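Deux bras, pliage de papier : la pince droite accroche la couche du dessous

wubshet_diy
Montage à deux bras sur la table de l'atelier, pinces à doigts noirs biseautés, caméra au poignet droit. Tâche : plier une feuille verte. 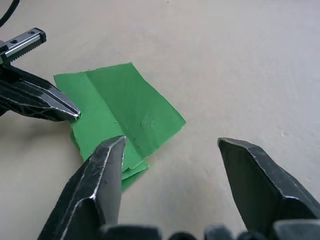

Le bras gauche doit tenir le bord pendant que le droit reprend le pli. Sur 38 essais, 11 ratés, tous au même endroit : la pointe descend trop et pousse la couche inférieure. Commande en position, pas de retour d'effort. Une piste ?

Jirent
Tes pointes sont usées, le métal ressort sur les arêtes. Une arête vive sur du papier, ça accroche. Un coup de toile fine ou une gaine thermo avant de toucher au code.

hendholm5
Pas d'accord. L'usure joue au second ordre. Sans limite de courant sur l'axe Z, n'importe quelle pointe finira par pousser la feuille. Quel jeu sur la crémaillère ?

wubshet_diy
Pas mesuré. Limite de courant réglée à 604 mA, valeur par défaut du contrôleur.

hendholm5
Trop haut pour du papier. Descends par paliers et note le décrochage.

Fouzia Virk
Même souci en mars avec une carte Dallow. Le courant seul n'a pas suffi, il a fallu aussi incliner l'approche de 5 degrés pour glisser la pointe sous le pli.

Jirent
Je maintiens pour les arêtes. Ça prend dix minutes.

wubshet_diy
Je fais les deux séparément, courant d'abord. Je posterai les relevés.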